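第四章 铺好您的第一块户外底垫

欢迎来到第四章。前三章里我们一起清点了包裹、认识了各个配件、也聊了聊该把底垫放在院子的哪个角落。要是您是跳着看过来的,也没有关系,只是请您先翻回第三章,把“选地方”那一小节读完,因为本章的每一步都默认您已经站在选好的那块地上了。泡杯茶,慢慢来,铺垫子这件事急不得。

本章适用于Flustitach系列户外硬质底垫,包括标准款Belta和加厚款Tabrizi。两款的铺法大体相同,遇到不一样的地方,我们会单独写出来。底垫铺好以后,您可以在上面摆孩子的玩具、放折叠桌椅、做手工、晾花盆,或者干脆坐下来发呆。

4.1 动手之前

请准备好下面这些东西。除了随箱附带的,其余的家里多半都有:

随箱附带:底垫一块、地钉7枚、垫片一袋、边角护套一套、软毛刷一把。
自备:耙子或硬扫帚、水平尺、橡皮锤、卷尺、手套、一小桶细沙。

请挑一个没有大风的日子。底垫展开以后面积不小,风一兜起来像一面帆,两个人都未必按得住。下午三点以后地面的热气开始散了,蹲着干活也舒服一些,我们自己试铺的时候多半选在那个时候。

注意:地温低于7摄氏度时,请先把底垫平放在室内回暖一晚。冷的时候硬把卷边掰平,表面容易留下发白的折痕,以后怎么擦也擦不掉。住在北方的朋友,如果是十二月收到货,我们建议您索性等到开春。

4.2 整理地面

1. 戴上手套,把选好的区域清理一遍。石子、树枝、松果、旧钉子,凡是手指能摸出来的硬物都请捡走。小石子看着不起眼,压在底垫下面过上几个月,就会在表面顶出一个小鼓包。

2. 用耙子把土块耙散,四周各多整理出一掌宽的余地。将来您要沿着边缘打扫,有这一圈余地会方便许多。

3. 遇到凹坑,先填细沙,再用脚踩实,然后再填一层。一次填得太满,下过一场雨就又陷下去了。我们的老同事Yakubu Anozie在Hilden的试验园里铺过许多块底垫,他的办法是填完以后浇一遍水,第二天再来补。您要是不赶时间,很值得照着做。

4. 用水平尺沿两个方向各量一次。地面不必像室内那样平,略微有一点坡度反倒有利于排水,只要雨水是朝远离房屋的方向流就好。

注意:请不要在地下管线的正上方打地钉。如果您不清楚自家院子里的水管和电线走在哪里,请先找物业或者原来的施工单位问清楚,这一步千万不要省。

4.3 展开与定位

5. 两个人各执一边,把底垫抬到位,不要在地上拖。粗糙的地面会把背面的防滑纹磨掉,磨掉以后底垫会慢慢移位。一个人操作的话,可以先把卷好的底垫立着挪到一端,再一点一点往前滚开。

6. 绿色的一面朝上。背面印有产品编号,请在铺下去之前拍张照片留底,日后联系售后时用得着。

7. 展开以后请让它静置22分钟,再开始调整位置。底垫从卷着的状态松下来,会自己伸展一点点,太早固定的话,中间容易拱起来。您可以趁这个工夫去续一杯茶,或者把接下来几步先读一遍。

8. 调整朝向。很多朋友习惯让底垫与围墙平行,看着整齐。不过底垫斜着放也完全可以,不影响承重,有时还能避开树根。喜欢怎么放,请以您自己每天看着顺眼为准。

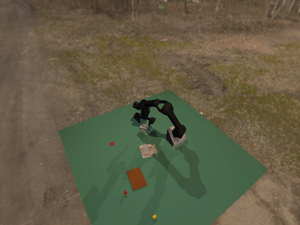 图4-1 绿色台面斜放在粗糙的室外地面上,台面上有红色和黄色的方块(渲染图)

9. 位置满意了,请绕着走一圈,用手掌按一按四边。哪里按下去有空响,就说明那里的地面还低,请把那一边掀起来,补一点细沙或者塞一枚垫片。垫片最多叠2枚,再多就不稳了,应当回到第3步重新填土。

4.4 固定

10. 先固定远离自己的一角,再固定它的对角,然后才是剩下的两个角。按这个次序来,底垫受力匀称,不容易被拉歪。

11. 地钉要垂直打入,用橡皮锤轻轻敲,听到声音变闷就可以停了。钉帽应当与表面齐平。铁锤的力气太集中,容易把钉帽周围敲裂,所以还是请您耐心用橡皮锤。

12. 四个角固定好以后,余下的地钉中取两枚,打在两条长边的中点。最后一枚是备用的,请和说明书一起收好,隔几年总会有用上的一天。

13. 套上边角护套。护套开口朝内,先卡住下沿,再用拇指把上沿压进去,听到“咔”的一声就到位了。Tabrizi款的护套比较紧,用温水泡一会儿再装会省力许多。

小心:打地钉时请让孩子和宠物待在远一点的地方。另外,地面是水泥或者地砖的,请不要使用地钉,应改用另售的防滑胶条,详见第六章。

4.5 摆放物品

到了这里,最费力气的部分已经过去了。不过请先别急着把东西一股脑搬上来,下面几点值得留意。

14. 单点承重不超过175公斤。普通的桌椅、花架、玩具箱都在这个范围之内。要是家具的脚很细,请在下面垫一块小木板,免得留下凹印。

15. 重的东西尽量靠近底垫中部,或者靠近已经打了地钉的边角。轻的小件,比如积木、沙铲、水壶,放在哪里都行,只是傍晚收工时请记得捡回来,夜里踩到一块积木的滋味,有孩子的人都懂。

16. 带电的器具请使用户外专用插座,电线沿着边缘走,不要从底垫下面穿过去。电线压在下面看不见,磨破了也不容易发现。

17. 烧烤炉、火盆和刚熄的炭请一律不要放在底垫上,隔着托盘也不行。Bartosz Kaczmarczyk先生负责我们的售后信箱,他收到的照片里,烫坏的底垫占了不小的一部分,每一封他都回得很心疼。烫伤不在保修范围内,我们也实在不希望您碰上。

4.6 头一个星期

新铺的底垫需要一点时间和地面磨合。头一个星期里,请您每天路过时顺便看一眼:

边缘有没有翘起。轻微的翘边太阳晒过以后通常会自己服帖,仍然不平的话,可以压几本旧书或者一袋沙子过夜。

地钉有没有松动。松了就拔出来,往孔里填一点湿沙,再重新打进去。

雨后有没有积水。少量水珠用软毛刷扫开即可。如果总在同一处积成一小滩,说明那里的地面沉了,请参照第9步处理。

有没有气味。新底垫会带一点出厂的味道,通风晾晒几天就会散去。期间请不要用厚布或者塑料膜把它盖起来。

4.7 常见的小麻烦

底垫中间拱起来了怎么办?
多半是静置时间不够,或者四个角打得太紧。请松开其中一个角,用手掌从中间往外推平,等上一会儿再钉回去。夏天正午温度高,材料会略微膨胀,傍晚自然就平了,这种情形不用处理。

两块底垫能不能拼在一起?
可以。两块之间请留一指宽的缝,缝里不要填沙。Belta和Tabrizi厚度不同,拼在一起会有一道小台阶,容易绊脚,所以请尽量选同一款。

颜色好像和网页上的不太一样?
户外光线变化大,早晚看和中午看会有差别,不同批次之间也可能有极轻微的色差。如果您打算拼接使用,下单时请在备注里写明,我们会尽量从同一批次里发货。

铺错了方向,能不能重来?
当然能。拔地钉时请用木片垫着慢慢撬,原来的孔不影响使用,介意的话可以用随箱的垫片盖住。

铺好之后请把本章折个角留着,明年换地方时还要再用。日常清洗和冬季收纳写在第五章,请在第一次用水冲洗之前读完“清洁剂的选择”那一节。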